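# Notas para a fala: comparação de garras em simulação

Duração prevista: 20 min. Deixar o terminal aberto em segundo plano.

**Abertura**

- Dizer logo o que comparamos: a garra paralela da Wunitz e a de três dedos da Caltovden, no mesmo braço, com o mesmo controlador.
- Tudo o que mostro hoje é simulação. Os ensaios na bancada ficaram para novembro.
- Quem quiser reproduzir encontra os arquivos no repositório Culitz, pasta `garras/`.

**Por que refizemos o teste**

No primeiro relatório as duas garras saíram quase empatadas. O problema estava nas cenas: só tinham cubos e cilindros, todos com o mesmo atrito. Qualquer garra com abertura suficiente pegava tudo. Trocamos os cubos por objetos de cozinha e frutas, e mantivemos o planejador Shi sem nenhuma alteração. Se perguntarem, os pesos do planejador são os de fábrica.

Foram 740 tentativas por garra, divididas em 5 grupos de cenas. Posição e orientação dos objetos mudam a cada tentativa, com semente fixa, de modo que as duas garras recebem a mesma sequência.

(Passar o slide. Esperar uns segundos antes de continuar.)

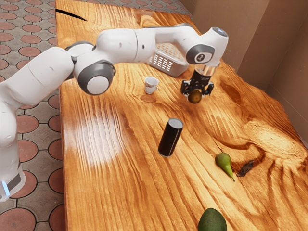 A garra paralela falha pouco em objeto pequeno e arredondado, desde que o centro estimado esteja certo. Os dois dedos descem abertos, um de cada lado, e o erro tolerado depende da folga que sobra. A fruta verde-escura entre os dedos é um caso favorável: tem mais ou menos o tamanho de um limão e cabe bem na abertura. A pera deitada à direita é mais difícil, porque o resultado muda conforme a garra fecha no corpo ou no lado do pescoço. Apontar também a xícara: a alça restringe os ângulos de aproximação, e o cesto logo atrás dela tira mais alguns.

**Resultados**

- Garra paralela: 47 falhas nas 740 tentativas.
- Três dedos: 200 falhas. A maior parte por colisão com objetos vizinhos durante a descida, antes do contato.
- Com objeto isolado, a diferença quase desaparece. Mostrar o gráfico por grupo.
- O tempo de ciclo é parecido. Não gastar tempo aqui.

**Ressalvas**

O planejador foi escrito pensando em dois dedos. Ele gera poses de aproximação para uma garra paralela e converte depois para a outra. Isso prejudica a Caltovden e precisa ser dito com clareza, de preferência antes das perguntas. Não sabemos quanto das 200 falhas vem da conversão.

As frutas no simulador são corpos rígidos. Não medimos dano na casca nem deformação. A força de fechamento ficou igual nas duas garras.

**Próximos passos**

1. Escrever um gerador de poses próprio para três dedos.
2. Repetir os 5 grupos com as mesmas sementes.
3. Levar à bancada as cenas com mais falhas.

Se sobrar tempo, abrir o vídeo das colisões. Se faltar, pular direto para o slide do repositório e abrir para perguntas.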